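4.2 What people told us about living with their alarms

We went into the interviews expecting to hear mostly about false alarms, and we did hear a good deal about them. What we had not planned for was how much people wanted to talk about the other half of the job, meaning the yearly inspection, the tag on the panel, the letter that comes afterward and the long wait for somebody to read it. Most of this section is given over to that second subject, with the false alarms coming in where they belong.

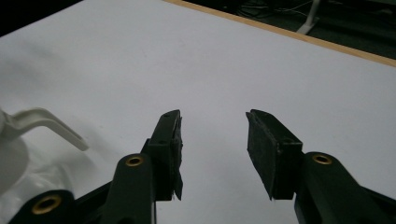
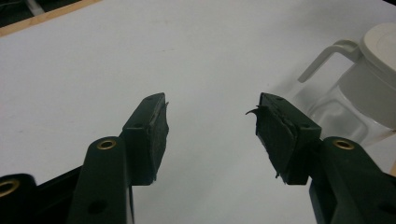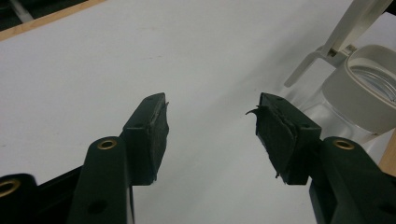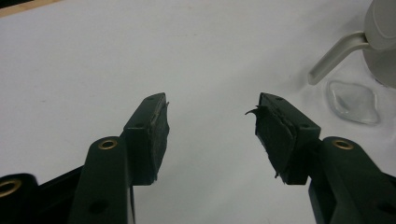 Figure 5. Two gripper fingers above a white tabletop, panels one to four in reading order.

The inspection report is written for the fire marshal and I am the one who has to pay for what it says, was how a building manager in Drultitz put it, and we heard versions of that remark in nearly every building we visited. The reports we were shown were careful documents, often very thorough, and we do not want to suggest that the inspectors were doing poor work. But they were written in the language of the code, with section numbers standing in for sentences, and a person who runs a small apartment house or a bakery has no particular reason to know what a section number is asking of them. One owner had kept a report in a kitchen drawer through most of a winter, believing it to be a receipt.

We looked at this more closely with the help of two contractors, Skotlow and Van Wijk, who service sprinkler and alarm systems in small commercial and residential buildings and who were generous enough to let us read their paperwork with the addresses removed. Between them they gave us 100 inspection reports, all from buildings with at least one deficiency noted. The two firms write very differently. Skotlow uses a printed checklist with a box for comments at the end, and the comments are short and sometimes hard to read. Van Wijk types everything, and sends a cover letter in ordinary English that says what was found, what has to be fixed first and what can wait until the next visit.

It would be pleasant to report that the cover letter settled the matter, and for the simpler repairs it did seem to help. Owners who had received one could usually tell us, without going to look for it, that they had a painted sprinkler head on the second floor or a pull station hidden behind a coat rack. When it came to larger work – a new riser, say, or a panel that could no longer be repaired – the letter made much less difference. People understood perfectly well what was needed. They were waiting on money, or on a landlord, or on a second opinion from a cousin who knew somebody in the trade, and no amount of plain wording was going to hurry that along.

The false alarms come into the story at this point, and in a way we found a little worrying. In 9 of the buildings, the person we interviewed described the alarm going off because of cooking steam, dust from sanding floors, or a detector placed too close to a shower. Every one of them had mentioned it to the inspector. It appeared in the written report in only 2 cases. When we asked the contractors, they explained (quite reasonably, we thought) that a detector which passes its test is a detector in working order, and that the form has no line for a device that works a bit too eagerly. The tenants, meanwhile, had drawn their own conclusions. In one building in the Jelton district, people on the upper floor told us cheerfully that they wait to hear whether the neighbors are on the stairs before they bother with their shoes.

We should say something here about who we were talking to. Our building visits began in September, before the heating season, and the people who agreed to sit down with us were by and large people who were already interested in their alarm systems, or annoyed by them, and in either case they had things to say. Owners who never answered our letters may well have a different experience, and we suspect that some of them have not opened the report at all. The reports themselves are less open to this trouble, but they come from just two firms, and both of those firms were proud enough of their paperwork to share it.

Even with that caution, the pattern across the interviews was steady enough that we took it back to both contractors and talked it over with their inspectors. They had plenty of ideas of their own. Several wanted a line on the form for nuisance alarms, with room for the likely cause and the date of the last one. Others would rather have ten more minutes on site to walk the owner through the findings while standing in front of the panel, on the view that people remember what they have been shown. Skotlow has since added the nuisance line to its checklist, on a trial basis, and the forms completed with it are discussed in Section 4.3 along with the owners' replies.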